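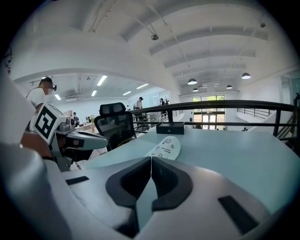 The fault report for Wednesday ran to 26 lines. The duty engineer at Nevuvcombe read it twice before going up to the mezzanine, where the pair work was done.

Task 19 was simple on paper. The left gripper holds the black box steady. The right gripper lifts the lid, puts the insole-shaped paper cut-out in and closes it. The operator wears the headset, and the headset tells each gripper where the other one is. Onetti had written the software for that and Dimaculangan had built the jaws.

At 14:26 the headset lost the marker on the left gripper. The log should have stopped there. Instead it carried on with the last good position, and the left gripper, on paper, stayed perfectly still for 91 seconds while the operator moved it across the desk, set it down and picked it up again.

The engineer played the track back on the desk screen. Two lines crossed, and went on crossing. According to the file, the right jaw had passed through the left one 3 times.

"Did you hear the alarm?" the engineer asked.

"There wasn't one," said the operator.

The alarm setting was found on the second page of the menu. It had been switched off at Ernusholm before the kit was shipped, and the note beside it said *too many false trips*. The note had no initials.

The engineer switched it on, covered the marker with one hand and waited. The headset gave a thin, steady tone -- loud enough to be heard down in the hall.

"Leave it like that," said the engineer, and took the hand away. The tone went on for another 19 seconds. The engineer wrote that down as well, under a new fault number.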